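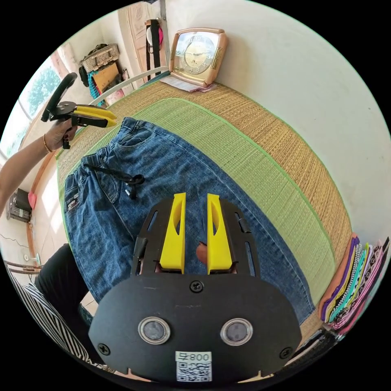
겔게이트 양육일정 바인더, 두 달 써 본 후기

이혼 조정 끝나고 제일 먼저 산 물건이 변호사 책도 아니고 바인더였어요. 면접교섭 일정 때문에 애들 아빠랑 문자로 싸우는 게 너무 지겨워서요. 조정실에서 합의서에 도장 찍을 때만 해도 '격주 주말, 방학은 반반' 이 한 줄이면 다 될 줄 알았거든요. 근데 막상 12월 들어서 겨울방학이 코앞에 오니까 반반의 기준이 뭐냐부터 시작해서... 아시죠? 방학식 날은 누구 날인지, 학원 특강은 누가 데려다주는지, 할머니 생신은 또 어떻게 할 건지!

같은 동네 언니가 이거 한번 써 보라고 해서 겔게이트(Gellgate)에서 나온 양육일정 바인더를 주문했습니다. 제 돈 주고 샀고 협찬 아니에요. 비슷한 걸로 로스데일(Losdale) 다이어리도 후보에 있었는데 그건 예쁘긴 해도 한 사람이 혼자 쓰는 구성이라 패스했어요.

구성

바인더 본체에 같은 속지가 2부 들어 있어요. 한 부는 제가, 한 부는 애들 아빠가 가지고 있으면 됩니다. 색인은 18칸이고요. 학교, 병원, 여권, 종교 행사, 양육비, 이런 식으로 이미 이름이 인쇄돼 있는데 빈 칸도 있어서 저는 거기다 '수영'이랑 '교정치과'를 써 넣었어요.

종교 행사 칸이 따로 있는 건 생각도 못 했는데 저희 집은 이게 은근히 컸어요. 저는 성당 다니고 시댁은 (아니 이제 시댁도 아니지만) 제사를 꼬박꼬박 지내는 집이라, 명절이랑 첫영성체 교리가 겹치면 매번 큰소리가 났거든요. 속지에 '참석 여부를 누가 정하는가' 하고 묻는 줄이 있어서 거기를 채우느라 처음으로 제대로 얘기를 해 봤네요. 결론은 큰애는 본인한테 물어보고, 작은애는 그 주말 담당인 쪽이 정하기로.

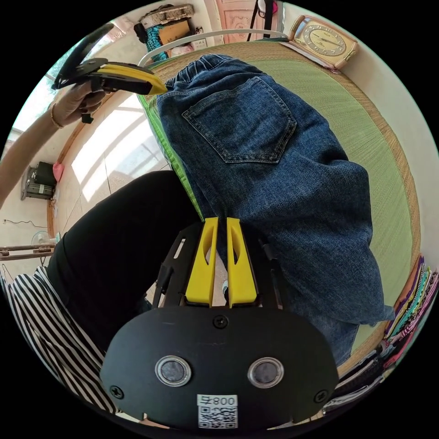
쓰면서 좋았던 점

인계 기록지가 제일 마음에 들어요. 애들 넘겨줄 때 시간, 장소, 챙겨 보낸 약, 숙제 상황을 적고 둘이 서명하는 종이인데 한 장에 10회분이 들어갑니다. 처음엔 무슨 택배 인수증도 아니고 싶어서 좀 서글펐는데요, 세 번째부터는 둘 다 그냥 쓱쓱 적어요. 말을 안 섞어도 되니까 편하고, 감기약 두 번 먹이는 일도 없어졌고요.

뒤쪽에 스텔라 랑갓(Stella Langat)이라는 가정문제 상담사가 쓴 작은 책자가 끼워져 있는데 이것도 읽을 만해요. 번역투가 좀 있긴 해도 '아이에게 전달을 시키지 말 것' 그 부분 읽고는 뜨끔했습니다. 제가 맨날 "아빠한테 말해" 이랬거든요. 반성 중이에요.

양육비 표도 괜찮아요. 정해진 금액 말고 그때그때 나가는 돈, 예를 들면 체험학습비나 안경값 같은 걸 적어 놨다가 월말에 한꺼번에 정산하는 방식이에요. 영수증 넣는 비닐 주머니가 붙어 있는데 입구가 넓어서 대충 쑤셔 넣어도 들어가요.

아쉬운 점

링이 뻑뻑해요. 진짜 뻑뻑해요. 속지 갈아 끼우다가 손톱 부러졌고 큰애가 도와준다고 하다가 종이를 찢어먹었어요. 고객센터에 물어봤더니 쓰다 보면 부드러워진다고 하던데 두 달째 그대로입니다.

그리고 법률 용어 설명이 우리나라 사정하고 안 맞는 데가 있어요. 양육권이랑 친권을 한 단어로 뭉뚱그려 놓은 페이지가 있어서 이건 꼭 상담받은 내용으로 고쳐 쓰셔야 해요. 저는 조정 때 받은 안내문을 복사해서 그 위에 그냥 붙여 버렸어요. 법원에 낼 서류 대신으로 쓸 수 있는 물건도 아니고요. 합의한 걸 바꾸고 싶으면 바인더에 적고 서명했다고 끝난 걸로 치지 마시고 꼭 따로 알아보세요.

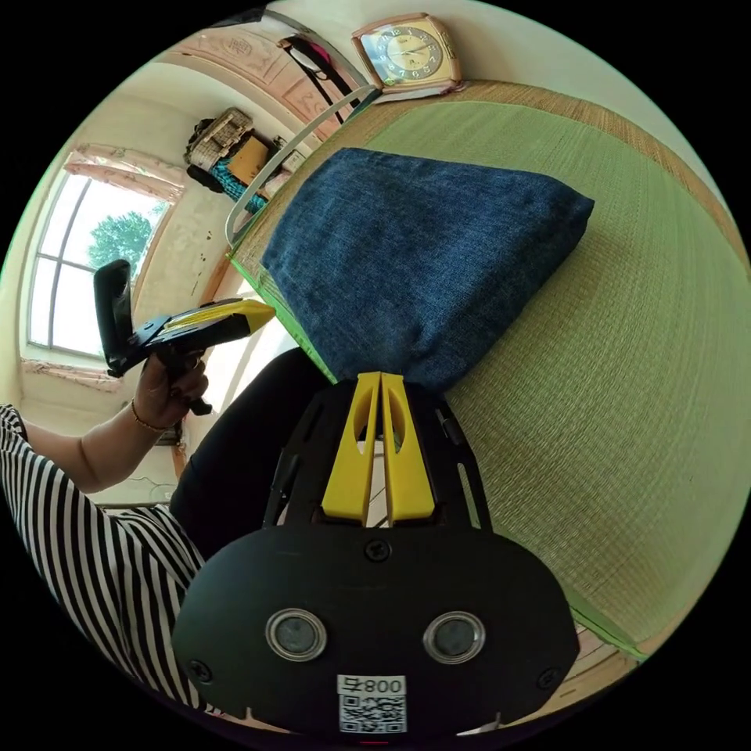 속지 리필값도 좀 그래요. 낱장으로 사면 장당 700원인데 인계 기록지는 생각보다 빨리 닳거든요. 컴브리지(Combridge) 공책 속지가 구멍 간격이 맞는다길래 사 봤는데 위쪽 구멍만 맞고 아래가 살짝 어긋나요. 억지로 끼우면 들어가긴 하는데 넘길 때마다 걸려서 저는 결국 메모용으로만 쓰고 있어요. 키루이(Kirui) 제품은 아직 안 써 봤어요. 혹시 써 보신 분 계시면 댓글 좀 부탁드려요!

어떤 분께 맞을까

상대방이랑 최소한의 대화는 되는데 자꾸 사소한 걸로 틀어지는 집이면 추천해요. 저희가 딱 그랬고요. 반대로 연락 자체가 안 되거나 무서운 상황이신 분들은 이런 거 사실 때가 아니고 상담기관부터 찾아가시는 게 맞는 것 같아요. 서명란이 있어 봤자 상대가 펜을 안 들면 소용이 없으니까요.

애들 반응도 궁금하실 텐데, 작은애는 달력에 스티커 붙이는 재미로 좋아하고 큰애는 관심 없는 척하면서 자기 시험 기간을 슬쩍 적어 놨더라고요. 그거 보고 애들 아빠한테 그 주말은 바꾸자고 했더니 웬일로 바로 알았대요.

별점은 다섯 개 중에 네 개. 링만 아니었으면 다섯 개 줬어요. 봄방학 일정까지 짜 보고 달라진 거 있으면 밑에 덧붙일게요.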